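Section 8: Wet Tasks at the Sink

Read Section 7 (Consent and Household Notices) before you start this section. The steps below apply to first-person recording of hand washing-up for the Pundlow manipulation library, using the Cekum head mount and the Simex logger. Recordings of dry kitchen tasks are covered in Section 9.

8.1 Scope

This section sets the rules for recording a person washing cutlery, plates and small utensils by hand under a running tap. It doesn't cover knives, graters, glassware with chips or cracks, or anything with a powered blade. Those items must not be recorded under this procedure, even when the wearer is used to handling them.

Wet tasks are harder to record well than most kitchen work. Polished steel shows reflections, water moves across the fingers, and the item being washed is often smaller than the hand holding it. Most rejected clips fail on hand visibility, so most of the steps below deal with that.

8.2 Before you begin

1. Charge the head mount fully. Do not run it from the charging lead while the wearer is standing at a sink.

2. Place the logger on a dry surface at least 137 cm from the tap. A chair outside the kitchen doorway is acceptable. The benchtop beside the sink is not.

3. Check that the floor in front of the sink is dry and that any loose mat has been taken up.

4. Remove mail, prescription packets, school notices and anything else carrying a name or address from the benchtop and the wall behind it. Ordinary household products can stay where they are normally kept.

5. Do not clean, polish or rearrange the sink area for the recording. Water marks, stains and worn fittings are part of the working environment and the library needs them.

6. Run the hot tap briefly and confirm the temperature is comfortable. If the tap has separate levers, the wearer should know which is which before putting on the head mount.

CAUTION: Scald hazard. The wearer's downward view is slightly altered by the weight of the mount, and reaching for the wrong lever is a common mistake. Set the flow and temperature first, then start recording.

8.3 Fitting the wearer

1. Fit the head mount as described in Section 4. The strap should be firm without leaving a mark after 20 minutes.

2. Tilt the camera down until both hands appear in the preview when they are held over the basin. The tap outlet should also be in view.

3. Put on the recording sleeves if the session sheet calls for them. Sleeves stop short of the wrist so that the hands and wrists stay uncovered. Pull each one straight and check that it isn't bunched at the elbow.

4. Remove rings, watches and bracelets. Medical alert jewellery stays on. Note it on the session sheet.

5. Tie back long hair and tuck in any loose drawstrings.

NOTE: Do not substitute rubber gloves for bare hands unless the session sheet lists a gloved task. Gloved and bare-handed clips are labelled separately and can't be merged later.

8.4 Recording

1. Start the logger and wait for the second tone.

2. Ask the wearer to hold both hands open over the basin, palms up, then palms down. The hand model uses this as its reference.

3. Turn on the water to a thin, steady stream. A full-bore flow splashes the lens and hides the fingertips.

4. The wearer washes one item at a time, at their normal pace and in their normal way. Do not coach the grip. If they pinch, rub or turn the item in a way you wouldn't, leave them to it.

5. Small items are held and rinsed over the basin, with the hands kept near its centre. Larger items can rest in the basin while a smaller one is being rinsed.
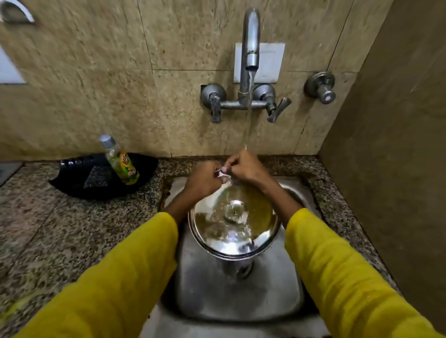 Several operators have told us they disagree with step 5. Atallah wrote that leaving a plate in the bottom of the basin should be banned outright, on the grounds that a polished surface gives the tracker a second pair of hands to follow and the annotators then have to clear the false detections by hand. The same note asked for a matte basin liner to be issued with every kit.

We considered both requests in the March revision and left the step as it is. People do wash up with other dishes in the sink, and a robot working in a home will meet the same reflections. False detections are handled in review under 8.6. Liners are not to be used, as they change the sound and feel of the task and hide the drain.

6. If an item is dropped, keep recording. The recovery is useful data. Stop only if something has broken or the wearer asks to stop.

7. Limit each continuous recording to 12 minutes. Turn the tap off between recordings.

8. End with the same open-hand pose used in step 2, then stop the logger.

CAUTION: Slip hazard. Wipe up any water on the floor before the wearer steps away from the sink. The wearer should not turn or walk with the mount on until you have told them the floor is clear.

8.5 Lens and water

Splashes on the lens are to be dealt with between recordings, never during one. Use the cloth supplied with the mount. Paper towel scratches the coating.

If water gets into the battery door, switch the mount off at once, remove the battery and tag the unit for inspection. Do not dry it with a heater or put it back into service the same day, even if it powers up normally.

8.6 Review before upload

Check each clip against these points.

Both hands are in view for most of the washing. Short gaps while the wearer reaches for detergent or a sponge are acceptable.

The item is labelled by what it is, where that can be made out. Where it can't, use "small metal utensil" or the nearest general label. Do not guess between a spoon and a fork.

Reflected hands are tagged as reflections and excluded from the hand track. Apply the tag to windows, tiles and tapware as well as to plates.

No face is visible in any reflection. Kettles, polished plates and dark windows are the usual culprits. A clip with a recognisable face goes to the restricted folder and stays there until the household has confirmed its consent in writing.

Brand names on household products do not need to be blurred for internal use. For public release, follow Section 12.

8.7 After the session

1. Remove the sleeves and hang them to dry. Do not pack damp sleeves in the case with the mount.

2. Wipe the head strap with the disinfectant supplied and let it air dry.

3. Return the benchtop to the way you found it, including anything moved under 8.2.

4. Complete the session sheet while still on site. Record the type of tap, the basin material, the main source of light and any item that was dropped.

5. Leave the household a copy of the withdrawal form with the session number filled in.

Section 8 last revised Saturday, May 5, 2018. Printed copies of earlier revisions should be discarded.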